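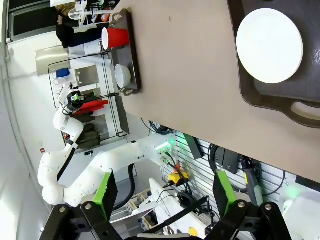
Canteen acoustics, Tavstead building: notebook entry, February

Purpose of entry

To record the second round of reverberation and noise measurements in the ground floor canteen at Tavstead, the state of the equipment, and the matters to be settled before the trial panels are ordered. The entry continues from the survey of the empty room. Colleagues who were not present should read that one first, as the room dimensions and the position plan are not repeated.

Background

The canteen has hard surfaces on all sides: painted plaster, a tiled floor, a long run of glazing on the car park side and a flat ceiling with no absorbent finish. Complaints from staff concern difficulty in following conversation at lunch and, separately, a harsh quality to the sound of crockery being put down or stacked. The two complaints are likely to share a cause, but they have been logged apart because the remedies may differ. The estates office has asked for a recommendation that can be carried out without closing the kitchen.

Arrangement

Source in position A, near the serving hatch. Microphone positions 1 to 6 as on the plan, all at seated ear height. Position 5 was moved slightly towards the centre of the room, as the original mark fell too close to a pillar. The new mark is in blue tape and the old one has been lifted.

The sound level meter was checked with the calibrator at 1000 Hz before the first reading and again after the last. No drift worth correcting. The calibrator is due to go back to Reddy for its periodic check and should not be booked out after the end of the month.

Ventilation was switched off for the reverberation readings and on for the background readings. The switch is behind the door of the cleaners' cupboard and is not labelled. A label has been requested.

Reverberation readings

Interrupted noise method, three decays at each position. Position 4 gave one decay with a clear double slope, which was discarded and repeated. The repeat was clean. The double slope may have been the lobby door, which does not latch unless pushed. It was wedged shut for the remaining positions.

The room is longest in decay in the middle bands, as expected from the surfaces. The low bands are shorter than the plaster alone would suggest, and it is thought that the glazing is taking some of the energy. Full band figures are in the shared sheet under the Tavstead tab and have not been copied here, in view of the transcription errors in the last entry.

Background noise

With ventilation on and no occupants, position 2 read 47 dB(A) and position 6 read 48 dB(A). Both are higher than is desirable for a room where people are expected to talk across a table. The spectrum is weighted to the low end and has a faint tone in it, audible when standing beneath the grille nearest the hatch. Elango Fernandes considers that the fan mountings have hardened and should be looked at before any money is spent on panels. I agree that this should be raised, although it falls outside our instruction. A short note will go to estates as a separate item so that it is not lost in the main report.

Crockery noise

A simple repeatable test was wanted for the second complaint. Elango proposed dropping a standard steel ball on to a plate from a fixed height. This was tried and found to be unkind to plates. A rubber-faced mallet on a stack of saucers gave a more even result but was too quiet in the upper bands to resemble the real thing. The method finally adopted was to lower a plate by hand on to a bare table top, five times at each position, and take the mean of the maximum levels. It depends on the operator, and for that reason all the readings were taken by the same person.

The highest single reading at one metre was 80 dB(A). The spread between repeats was wider than hoped. Should the test be used in the report, the spread must be stated beside the mean.

A thin felt underlay placed beneath a cloth reduced the level by a useful amount. It would not be practical in daily use, as the tables are wiped down between sittings. A bonded rubber surface might serve. Samples were promised by Cullemby some time ago and have not arrived. To be chased.

Ceiling panels

Two products are under consideration. The Stesudow panel is thicker and performs better in the low bands on the maker's data sheet, but it hangs lower and would come close to the emergency lighting. The other candidate is a direct-fix tile, cheaper and less conspicuous, with little effect below the middle bands. Given that the complaint is chiefly one of speech, the tile may well be sufficient.

Rafts over the seating area alone would leave the queue by the hatch untreated. Queuing noise was not part of the complaint but certainly contributes to it. The prediction should be run both ways.

Errors and corrections

The volume used in the first prediction did not allow for the boxed-in section above the hatch. The corrected volume is slightly smaller, and the predicted decay comes down a little with it. The conclusion is unchanged. The earlier page has been initialled and struck through, not removed.

Microphone cable 3 crackles when bent near the connector. It has been tied with red tape and placed in the repair drawer. It is not to be used, even for short runs.

The temperature and humidity were written down at the start only. They ought also to have been recorded at the end — the heating came on during the session and the room was noticeably warmer by the time of packing up. The effect on the high bands will be small, but the omission should be stated.

Outstanding

Occupied measurement still to be made. Permission has been given for one lunch period, meter on a stand by the pillar, levels only and no audio retained. A notice must be displayed at both doors. Wording to be agreed with the site office.

Chase Cullemby for surface samples.

Note to estates concerning the fan mountings and the lobby door latch.

Run the prediction for tiles over the full ceiling, and for rafts over the seating area.

Ask whether the glazing is to be replaced in the coming year. If so, the low band results will need to be looked at again, and there would be little sense in settling the panel choice first.

Return the wedge to the porter's desk.

Entry read and countersigned by E. Fernandes, who asks that position 5 be measured once more at its original mark for comparison with the first survey. The old tape having been lifted, the mark will have to be set out again from the plan.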